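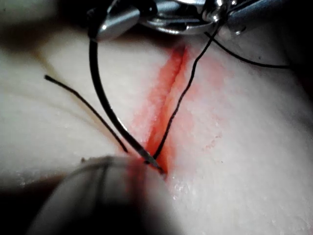

Fig. 1. Practice pad with center cut, stained along the edges. Needle driver at top.

Section 2. Setting up the pad and your first row of stitches

Read this before you open the thread. Covers the Kavau suture practice kit, bench version. If you have the older Soris tray the clips are different, see Section 5.

What you need on the table

Tray and base plate
One pad, new or part used
Needle driver, toothed forceps, scissors
Thread packs
Sharps tub, lid OFF and within reach
Stain bottle (optional)
Paper towels. More than you think.

Cover the table first. The stain does not come out of wood or cotton. Old shower curtain works fine, newspaper doesn't, it soaks through.

2.1 Mounting the pad

1. Wipe the base plate. Any grit under the pad and it will rock.
2. Peel the backing film off the pad. Starts easiest at a corner. If it tears use the forceps.
3. Lay pad on plate, soft side up. Press from the middle outward.
4. Close both side clips. Finger tight. No tools.
5. Push the pad sideways with your thumb. Should not slide. If it slides, open clips and start again at step 3.

Note: a slight bow in the pad is normal. Do not flatten it with extra tape. Skin isn't flat either.

Caution: clips pinch. Keep gloves clear.

2.2 Making the cut

Pads ship uncut unless your order says pre-cut. Pre-cut pads, skip to 2.3.

1. Mark your line with a washable pen. Stay well in from the edges or the pad will split.
2. New blade. Used ones drag and leave a ragged edge that won't close nicely.
3. One pass, steady pressure. Stop before you reach the bottom layer.
4. Spread the cut gently with closed forceps to check depth. Uneven? Second light pass, same line.
5. Blade straight into the sharps tub. Not on the tray, not "for a second".

Caution: cut away from the holding hand. Under 16, an adult makes the cut. No exceptions in our classes and please none at home.

2.3 Adding stain (optional)

Stain makes the wound line easier to find and shows up gaps after closing. Also makes a mess. Beginners can leave it out for the first few sessions.

1. Shake bottle. Color settles.
2. Put a few drops along the cut, no more. You can add, you can't take away.
3. Blot at once with folded towel. Dab, dont rub.
4. Leave it until it stops marking the towel.

Note: color will creep outward and go patchy, usually more on one side than the other. Doesn't affect the pad. Doesn't wash off either, so if you want a clean pad for an exam keep one back.

Note: stain is sold in the 500 ml refill only from this order on. The little droppers are gone. Keep your old dropper and refill it.

2.4 Loading the needle

1. Open thread pack over the tray.
2. Take the needle with the driver, never fingers.
3. Grip it a bit past halfway back from the point, near the tip of the jaws.
4. Close until the ratchet clicks. One click for practice needles. Two or three bends them.
5. Needle should sit square to the jaws. If it swivels, regrip.

Caution: a needle that rolls off the tray WILL end up in a sock. Count needles out and count them back in.

2.5 First stitch (simple interrupted)

1. Start in the middle of the cut, not the end.
2. Point goes in straight down, a little way from the edge.
3. Turn your wrist and follow the curve. Don't push it through like a nail.
4. Come up in the cut. Release, regrip, pull clear.
5. Enter the far side from inside, same depth. Exit same distance from the edge.
6. Draw thread through, leave a short tail.
7. Tie: two wraps, then one the other way, then one back. Lay each throw flat.
8. Trim. Next stitch goes halfway between the first and the end of the cut.

Edges should just meet and stand up very slightly. Puckered means too tight. Thread sawing into the pad also means too tight, or you were pulling up instead of across.

Troubleshooting

Pad tears at the entry hole: too close to edge, or blunt needle.
Needle bends: pushing, or gripped too far back.
Knot slips: second throw went the same way as the first.
Steps along the wound line: one side deeper than the other. Take it out, redo it.
Driver won't release: ratchet gummed up with stain. Warm water, old toothbrush, dry it properly, drop of oil.

2.6 Putting away

1. Needles and blades in tub. Lid on.
2. Snip and pull out old stitches. Pad can be used again until the holes run togther.
3. Wipe pad with damp cloth. No alcohol, goes sticky.
4. Store flat in the bag, out of the sun. Nothing stacked on top.
5. Dry the instruments before they go back in the roll.

Caution: practice use only. Nothing in this kit is sterile. Do not use the needles, thread or instruments on people or animals.

Replacement pads and clips: Hortensia Puma at the Gramholm desk, quote the number on the underside of the tray. Corrections to this section go to Bart Jacobs.

Section revised 26 October 2020. Clip drawing moved to Section 5.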